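4. The bed as a put-down surface

4.1 Large flat surfaces near the door
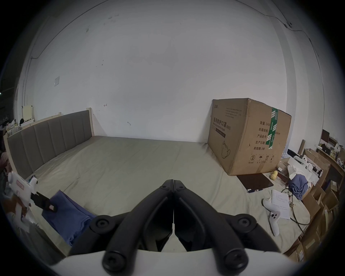
In the first round of visits we recorded beds only as furniture for sleeping, and entered whatever lay on them under "bedding" or "other." That left a large "other" group. When we went back over the notes in November it was clear that the bed was the most used horizontal surface in many of the rooms, and that most of what was on it had nothing to do with sleep. We therefore recoded all 80 room records with the bed treated the same way as a table, a desk or a shelf. Twelve records were too thin to recode and were dropped, which leaves the 68 used in this section.

Rooms were entered in the state we found them. Residents in the Dirnville blocks had been asked not to tidy beforehand, and the Tikkanen Street residents were asked the same by letter. Some did tidy. Wilson Urrego, who did the second coding, marked these rooms with a T, and they are reported separately in Section 5.

We use four groups for what is put down on a bed. Containers are boxes, bags, cases and baskets, open or closed. Cloth is any clothing, towel or textile that isn't part of the made bed. Paper is loose sheets, mail, receipts and books. Small goods is everything else that can be picked up in one hand, including cables, chargers, toys and electronic devices. A bed could fall into any number of groups, and one item could be counted in one group only. A paper bag is a container even when it is crumpled, a rule we settled on after the two coders split on it more than on anything else.

4.2 Containers

Cardboard boxes were the most common container on beds and also the largest. Their printing was often no guide to their present use. Boxes from food, medical supplies and small appliances were found doing the same work in different rooms, and residents tended to name them by size or by where they had come from. We noted the printing anyway, because it helped us match a box from one visit to the next. The box in Figure 4, for instance, is printed "Medical protective mask" in English and carries the N95 marking in the Chinese text. We coded it as a box, with its contents unknown. A closed box on a bed was never opened for this study.

A large box changes how the rest of the bed is used. It acts as a wall. Small goods gather on the near side of it, and the space behind it is mostly left alone, probably for the plain reason that it's awkward to reach over. In rooms where the bed was pushed up against a wall on its long side this was very marked. Where there was walking space on both sides the items were spread more evenly.

Figure 4. Bed with items from all four groups: cardboard box and crumpled paper bag (containers); blue cloth (cloth); printed sheet (paper); two small yellow balls, controller and cable (small goods). Further boxes and a wooden shelf stand at the right.

4.3 Cloth and paper

Cloth was the group on which the two coders agreed least, after paper bags were dealt with. The trouble is in the word "folded." A towel folded once and then leaned on is hard to tell from one that was dropped. We ended with two values, folded and crumpled, and told the coders to use crumpled whenever they were in doubt. In Figure 4 both values occur on the same bed, with a folded blue cloth toward the headboard side and a crumpled one on the opposite side. Such mixed beds were common. We had expected folded cloth to point to a bed in the middle of a laundry task and crumpled cloth to a bed used for getting changed, and the records don't support a split of that kind.

Paper was less common than we had thought it would be. It was usually a sheet or two, lying flat, and usually close to something else: a device, a bag, a box. We did not read or record the content of any paper beyond its type (printed, handwritten, blank). Notices fixed to the wall by the bed were recorded under wall items and are not part of this count.

4.4 Small goods and cables

Small goods made up the longest list and the least regular one. We tried sorting them by use and gave up, as a fair number could not be placed without asking. Sorting by whether the item was alone or in a cluster worked better. A cluster was defined as items lying within a hand's width of each other. Clusters tended to sit at the edge of the bed from which the room was entered.

Cables were a special case. A cable on a bed takes up little area but it keeps other things from being set down flat, and residents often moved a cable before putting down a plate or a laptop. We recorded a cable as present if any part of it lay on the mattress. Whether it was plugged in was not recorded, as the outlet was out of view in too many rooms.

4.5 Relation to other surfaces in the room

It would be natural to suppose that beds fill up where there is nowhere else to put things. We checked this against the shelf and table records. Rooms with a Sutska open shelf, which came with the furniture in the Dirnville blocks, had as many items on the bed as rooms without one. The shelf and the bed were in use together. Shelves held small assorted items that seemed to stay where they were between visits, and beds held items that had changed by the next visit. Boxes stacked on the floor followed the shelf pattern.

Headboards mattered less than we had guessed. Beds with an upholstered headboard and beds with none differed only in that soft items were sometimes draped over the bare wooden frame of the second kind.

The one exception to the shelf result was a group of six rooms on the top floor, where the shelf had been put behind the door and could be reached only with the door closed. In these rooms the shelf was nearly empty and the bed carried about twice the usual number of containers. The Dodasico letting office moved two of the shelves after our last visit on 2022-04-05, and we have no later records for those rooms.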